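The Table by the Door

There is a café at the Dedcombe end of the high street where I have spent more afternoons than I would care to own up to, and it was there that I began to think properly about flowers on tables. My mother always had them — sweet peas in a jam jar, usually dropping bits into the butter — and for years I assumed that anything made of cloth or plastic was a sort of cheating.

I have softened since. A public table has a hard life, what with draughts and elbows and people putting their bags down, and a fresh bunch rarely sees out the week. A good artificial one only asks for a dusting. I bought 2 stems at the Plundby market in April, meaning to try them in the hall, and they are still there, looking very pleased with themselves. 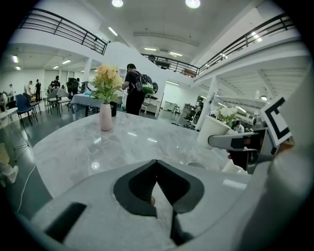 Colour is where most people go wrong, I think, by choosing the brightest thing on the stall. Soft shades are far easier to live with, especially over stone. Pale yellow and peach in a narrow-necked pink vase sit very kindly on grey marble, and the green leaves stop it all from turning too sugary. Put the vase towards the back, so there is still room for a paper cup and whoever has come to drink from it.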